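Talks > Small Business Evenings > Speaker notes

Pricing repair work when every job is different
Notes for the Trirska library talk, 12 January 2024

Slide 1. Title only. Say who I am and that I ran the counter at Shboul Appliance Repair for 11 years. Questions at the end, but stop me if a number doesn't make sense.

Slide 2. How we used to price. Parts plus an hourly rate, and the hour started when the machine went on the bench. Customers hated it. They couldn't tell us yes or no until the work was half done, and by then we had already spent the time.

Slide 3. The job log. We wrote down every repair for one full year, 1,249 of them. Model, fault, minutes, parts, what we charged. Pass around the paper copy here. Point out that the minutes column was the hard one to keep up. People forget to write when they stop.

Slide 4. What the log showed. Short jobs were losing us money. A door latch took 20 minutes on the bench and nearly as long again at the counter -- phone call, paperwork, finding the thing on the shelf when the owner came in. We were billing for the bench part only.
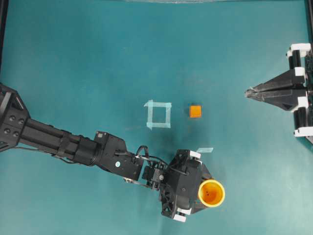
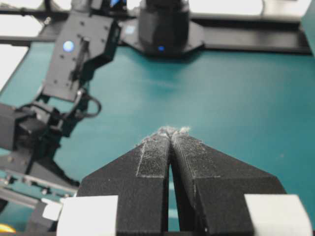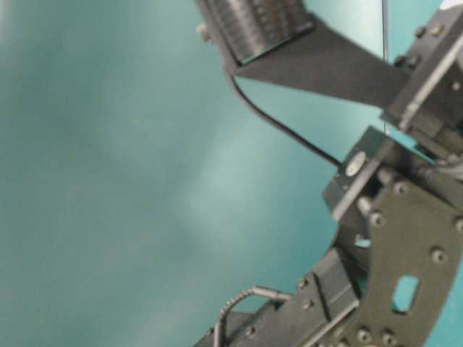 The diagnosis fee is $30, paid at drop-off and taken off the bill if they go ahead. Expect pushback in the room on this. Some shops say it scares people away. We lost a few at the counter the first month, and then it settled down. The ones who paid it mostly said yes to the repair.

Say clearly that the fee has to be on the sign and on the website. If the first time they hear it is at the counter, you will have an argument.

Slide 8. Flat prices. Three bands: small, medium, large. Show the table. Explain that a job can move down a band after diagnosis but never up without a call. Mention the Hureo dryers, where we guessed wrong and sat in the medium band until December with jobs that belonged in large.

Slide 9. Parts markup. Keep this short. Pick one rate and write it down. Ours is in the handout.

Slide 10. When to say no. Old machines with no parts supply, and anything another shop has already opened. I still take the second kind sometimes -- depends who is asking.

Slide 11. Handout and contact details. Blank log sheets are on the table by the door. If time is short, skip slide 9 and go to questions.

Related
Writing a drop-off form people will read
Renting a first shop: notes from the Gekico Street talk
Keeping a parts shelf in order
Bookkeeping for one-person shops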